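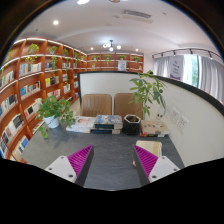

Grerton Public Library | Adult Reading & History Book Club

New in March: "The Salt Road to Talta"
Posted 1/25/21 by Mihret Berhe

We have our next big read, and I could not be happier with it! The club voted for "The Salt Road to Talta," the story of the traders who hauled salt over the Ornus hills and of the families who fed them, hid them and now and then robbed them. It won by 2 votes over the sea voyage book (sorry, sailors, we will get to it).

It runs 395 pages, but please don't let that scare you off. The chapters are short, and the winter crossing in the middle kept me up far too late. Swanepoel, the author, grew up in the hills and spent years reading old toll books and letters home, and you hear those voices all the way through. There's a mule driver named Osk who deserves a book of his own.

The library has ordered 50 copies for members, and you can put your name down at the front desk or by phone. Large print is coming too, along with the audiobook, which is read by a woman with a wonderful dry way of delivering the insults.

We'll talk about the first half in March, online, at our usual evening hour. New readers are very welcome, and so are people who only make it to chapter three. Bring questions about the maps, because I have plenty.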